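Memory Choir Brings 60 Voices to the Surham Arts Hall

Local News | 14 shares | 3 comments
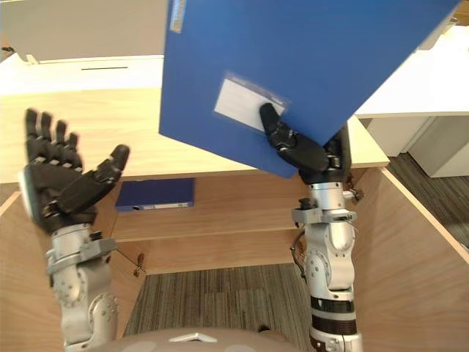
An open robotic hand at a light wooden desk.

What a night in Surham! The Tridcombe Memory Choir, made up of people living with dementia and the family members who look after them, gave its first full concert in August to a packed arts hall, and the applause went on so long that they sang the last number twice.

The choir began with 5 people in the back room of the Tridcombe library. It now has 60 singers, plus a pianist and a very patient page turner, and there is talk of starting a second group in Primham before winter.

Music director Loubna Bennani built the program from songs the members picked themselves, so the audience got old dance tunes, a lullaby, two hymns and a sea song with a chorus that nearly everyone in the hall seemed to know. Between numbers, recorded clips of the singers talking about their lives were played over the speakers. Some were funny (a long story about a stolen rowboat got the biggest laugh of the evening) and some were very tender.

"My dad can lose a name in the middle of a sentence, but give him the first two notes and he has the whole verse," Bennani said. Her father, Abdelilah Bennani, sings bass and took the solo in the lullaby.

The clips are part of a larger sound piece called "Ilie," by artist Evaristo Meléndez, who sat in on rehearsals for most of the spring with a small recorder and a notebook. He has put together more than 1000 short recordings – kitchen noises, whistling, half-remembered rhymes, people calling their dogs – and visitors will be able to hear them on headphones in the arts hall lobby.

"I came for one afternoon and just kept coming back," Meléndez said. "They fed me, they taught me the alto line, and they told me when my edits were too slow."

Asmaa Tawfik, whose mother joined the choir last year, said the weekly rehearsals have changed the shape of their week. "She hums in the car all the way home. I've learned songs from her that I never heard growing up."

Ticket money from the concert will pay for rides to rehearsal and for large-print songbooks. The choir meets at 2 p.m. each week at the Tridcombe library, and new singers are welcome, with or without a diagnosis in the family. There are no auditions, and you don't need to read music. Call or stop by the library desk and ask for Asmaa Abdel Hamid.

"Ilie" is free to visit and stays in the lobby through the end of the season.

Get local arts news in your inbox. Sign up for our newsletter.

Contact us | Copyright Surham and Tridcombe News | Back to top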